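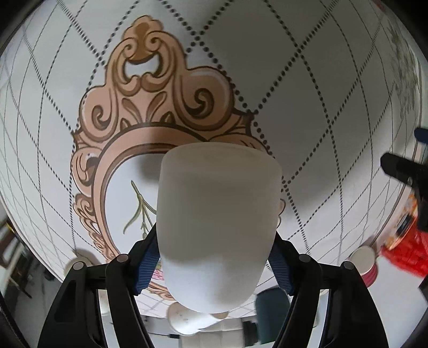

Removing a tea stain from a patterned wipe-clean table covering
Household Care, Plondport Residents' Help Pages

Posted by Consolacion Cabrera

I should be grateful for advice on a table covering used in the shared dining room at Haverford House. It is white, with dark dotted lines crossing in diamonds and a printed ornament in peach and brown. The covering is plastic-coated and was bought in July. A teapot was left standing on it overnight and there is now a brown ring across one of the diamonds. Washing-up liquid has lightened the ring but has not removed it. I am reluctant to use bleach, as I do not wish to lose the dots. Is there a safer method, and should the covering be taken off the table first?

Nelleck Desk

Bleach should not be used on printed coverings of this type. The following method is suitable for most coated cloths.

Mix two tablespoons of bicarbonate of soda with enough cold water to form a paste. Test it on a corner that hangs below the table edge. If the print is unaffected, spread the paste over the ring, leave it for 8 minutes and wipe it away with a soft damp cloth. Rinse and dry. The treatment may be repeated once. Scouring pads must be avoided, as they dull the coating and the dull patch will hold the next stain more readily.

The covering may remain on the table, provided that water is not allowed to run underneath. Where the table is of bare wood, it is preferable to lift that side and place a towel below.

A ring left by heat is a different matter. If the surface feels rough or slightly sunken, the coating has been damaged and cleaning will not restore it.

Foltetti

Agree about the bleach. We had the same trouble and white vinegar did it, but ours was a plain cloth so I cannot speak for the print. We keep a cork mat under the teapot now.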